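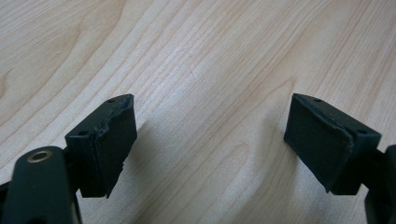
Staff lunch at Koltex: an interview with the head of dining services

The staff dining room at Koltex serves over 400 meals each working day. In February the company ended its contract with an outside supplier and brought the kitchen back under its own management. The head of dining services met with the employee bulletin on a Thursday, after the lunch period had closed, to discuss the change.

The decision was made after a long review of costs and of comments left by employees. "We were paying for food that came back on the plates," the head of dining services said. "The soups were fine. The hot dishes had been cooked elsewhere and held too long, and people told us so in writing."

The kitchen now employs eight cooks on two shifts. Vegetables are bought from Horobets, a grower that delivers before 6 in the morning. Noodle and rice dishes still come from Wokport, whose counter was kept at the request of the night shift. "That was never in question. I had a petition on my desk before I had a desk."

Prices were the subject of most inquiries during the first weeks. The daily main dish costs the same as it did under the former contract, while desserts have gone up slightly. Asked whether further increases are planned, the head of dining services declined to give a commitment beyond the summer. "Butter and eggs move every month. I would prefer to shorten the menu before I raise the price of a bowl of soup."

Employees at the Gravel Street building, who have no kitchen of their own, receive meals in insulated boxes. Delivery has been late on several occasions, a matter the department acknowledges. A second van has been requested and is awaiting approval.

Special diets must be registered with the dining office by noon on the previous working day. Forms are available at the register and from each department secretary.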